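Small Repairs and Hand Tools, Course 2270
Ditell Adult Education
Handout for Session 4: The Table and the Tool Tray
Last revised 15 Oct 2018

Sessions 1 to 3 covered measuring, marking and the safe use of cutting tools. Session 4 deals with the surface you work on and the way tools are kept on it. Most of the session is practical. These notes cover the talk at the start and the points you will need for the written log.

Before the session

Read the section on wood surfaces below. Bring the tools you have been using so far and the cloth you were given in Session 1. If you have lost the cloth, any piece of old cotton sheet will do. Do not bring terry towel. It leaves lint in the grain and catches on rough edges.

The session is in the Clalley building, not the main site. Parking is behind the building. The side door is locked after the start of class, so ring the bell if you are late.

1. Wood as a work surface

A wooden tabletop is kinder to tools than steel or stone. A chisel that tips over onto wood will usually keep its edge. A small screw dropped on wood bounces less and rolls less. Wood is also quiet to work on, and this matters if you are doing repairs at home in the evening.

The drawbacks are mostly to do with damage. Wood dents, takes up oil and water, and moves with the seasons. A tabletop that was flat in March may have a slight cup by the end of summer. For most small repairs this makes no difference. For anything that has to be checked for flatness, use the glass plate from the cupboard and put it on the table with a thin mat underneath.

Figured grain

"Figure" is the word for the pattern you see on the face of a board. It comes from the way the tree grew and the way the board was cut. A plain board has fairly straight, even lines. A strongly figured board has wide bands, loops or swirls, and the color can change a good deal from one part to the next.

Figure is nice to look at, but it causes two problems on a work table.

First, small parts are harder to see. A brass screw or a short length of brown wire can disappear against a warm brown surface with a busy pattern. If you are taking something apart, work over a tray or a sheet of plain paper.

Second, pencil lines do not show up well. Never mark out directly on the table in any case, but people do rest a workpiece on the surface and run the pencil off the end. On a plain pale board you notice and clean it off. On a figured one the marks build up over weeks.

Finish

The finish is whatever has been put on top of the wood: oil, wax, varnish or lacquer. You should know what is on your own table before you clean it or repair it. Try a drop of water in a corner where it will not be noticed. On varnish or lacquer the drop sits up and stays round. On an oiled surface that needs attention it flattens and begins to darken the wood. Wipe it off as soon as you have your answer.

For oiled tables we use Ko oil, thinly, with a lint-free cloth. Put it on with the grain, leave it for 15 minutes, then wipe off everything that has not soaked in. Oil left on the surface goes sticky and collects dust. Rags with oil on them must be spread out flat outdoors to dry, or put in the lidded metal can. Do not ball them up and do not put them in the trash. An oily rag in a heap can heat up by itself and catch fire.

2. The tool tray

Until this session you have laid your tools straight on the table. From now on you will use a tray.

A tray does a simple job. It gives each tool a place to go back to between steps, and it stops small tools from rolling. It can be moved in one go when you need the space. At the end of the job you can see from the tray whether anything is missing.

Size

Choose a small tray. Students nearly always pick one that is too big, then fill it. A large tray takes up the part of the table you need for the work, and tools end up in layers. The tools for one job should lie side by side with nothing on top of anything else. If they do not fit, you have either brought tools for the next job as well or you need a second tray.

The trays in the class cupboard came from Gistdale, order number 1266. They are 300 mm on the long side. If you want one for home, a baking tray or the lid of a strong box works just as well. A low rim is better than a high one, so that you can pick tools up from the side.

Position

Put the tray where your working hand reaches it without stretching, and far enough from the table edge that a sleeve will not pull it off. For most people this is a little past the work and slightly to one side. Avoid the near edge completely. Tools put down there get leaned on, and then they go on the floor.

If the table stands against a wall, do not push the tray right up to it. You will find that the things at the back of the tray are awkward to lift, and long handles knock against the paint.

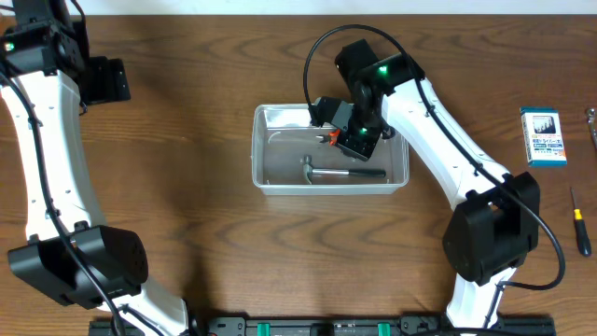 Leave a clear strip between the tray and the piece you are working on. A hand's width is enough. The strip is there so that you can turn the work around without sweeping it into the tools, and it gives you a spot for the one part you have just taken off and are about to put back.

Light matters as well. Look at where your own shadow falls when you lean in. If it falls across the tray, you will be feeling for tools instead of looking for them, and with blades that is how fingers get cut. Move the lamp or move the tray. On a varnished table, also check for glare.

Laying out

There is no single correct layout, but these rules apply to all of them:

Handles toward you, points and blades away.
Tools in the order of use, starting from the side of your working hand.
Blades closed or capped unless in use.
No loose screws or washers among the tools. These go in a separate dish.
No drinks in or beside the tray.

The order of use is the rule that people skip. Write the steps of the job on a scrap of paper first, and put the tools in from the list. It takes a minute or two. If one tool is used in several steps, put it at the near end and leave it there.

Put each tool back in its own place every time, even if you think you will need it again in a moment. This feels slow for the first couple of sessions. It stops feeling slow once you no longer have to hunt for the small screwdriver under a rag.

3. Clearing and cleaning

Clear the table in this order.

Finish with the workpiece and move it off the table, or to the back if it is clamped and drying. Check the parts dish. Wipe each tool and return it to the tray. Compare the tray with your list. Only when the tray is complete do you take it off the table.

Then brush the surface. Use the soft brush and go with the grain. Do not use your hand, as there may be metal filings or a splinter, and do not blow. Wipe with a cloth that is barely damp, and follow with a dry one. On a figured board look at the surface from a low angle, with the light coming toward you. Glue drops that you cannot see from above will show up as shiny spots.

Dried wood glue can be lifted with a plastic scraper. Metal scrapers are kept for use on workpieces and should not touch the table. If the glue has gone into the grain, leave it and make a note on the table card. We will deal with it at the next sanding.

Small dents in bare or oiled wood can often be raised with a damp cloth and a warm iron. Lay the cloth over the dent and touch the iron to it for a few seconds, then look. Repeat if needed. This will not work where the fibers have been cut, only where they have been pressed down. Do not try it on lacquer, which will turn white.

4. Practical task

Work in pairs, one tray per pair.

Choose one of the repair cards from the box. Write the steps. Pick out the tools and lay the tray. Then change places with your partner, who has to carry out the repair from your tray and your list without asking for anything that is not there. If something is missing, your partner stops and writes down what it was. Add it and carry on.

After the first repair, swap over and use a new card.

Please do not swap tools between trays, even if the next pair has the better pliers.

5. For the log

Write half a page on each of the following. A sketch is welcome for the second.

The table you use at home: what it is made of as far as you can tell, what finish it has, how the water drop behaved, and any damage you found.

Your tray layout for one repair, with the tools named in order of use. Mark anything you had to add or move once the work had started.

Logs go in the blue folder at the front desk in Clalley before Session 5. Late logs will be read but may not come back to you before the end of the course.

Session 5 is on screws and screw holes. Bring one piece of furniture hardware with a stripped or loose screw if you have one at home. Hinges are best. Please leave the door where it is and bring only the hinge.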